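Equipment Planning Report: Domestic Handling Project
Kneath Building, Group 8
Yareli Espinoza, budget and purchasing
April 10, 2024

What we were asked to do

The project brief gave us 1000 pounds and asked for a plan to equip a small household handling study. My share was the spending. The others got the interesting part and I got a spreadsheet, which I have come to love in the way one loves a difficult aunt.

First attempt

Our September plan had a single line in it: one arm from Skistden. The price did not include the controller, the mount or delivery, a detail the supplier had placed on page two of the quote, where we found it after the celebration. We dropped the arm and moved to hand-held grippers, which need a person attached but at least the person comes with a mount.

Second attempt

We asked Fodari and Fliddale for quotes on the same list. Fodari came in at 713 pounds for the gripper, spare finger pads and a case. Fliddale was cheaper on the gripper but wanted 220 pounds for pads alone, and took so long to reply that we had already drafted the order. We went with Fodari and put the remaining 287 pounds down for storage, chargers, screws and the things we would forget.

Working in real rooms

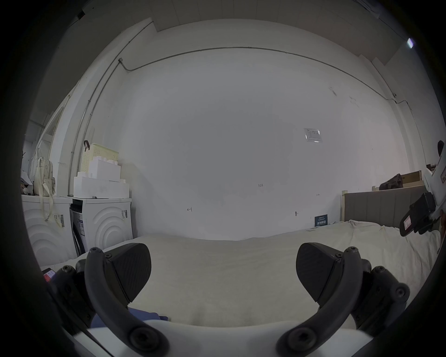 Room costs were the weakest part of my budget. I had allowed nothing for them, on the theory that a bedroom is free if somebody already sleeps in it. A furnished room still needs planning, though. With a quilted bed across the middle and two front-loading appliances side by side, both already with things on top, there is little spare surface for a charger or a case. I have added a folding table to the list.

Pads should be bought in pairs, as one new pad facing one old pad is a poor test of anything. I would also order the small screws at the start. They cost next to nothing, and the postage on a second order does not.

Still open: the insurance form, and who signs for the delivery.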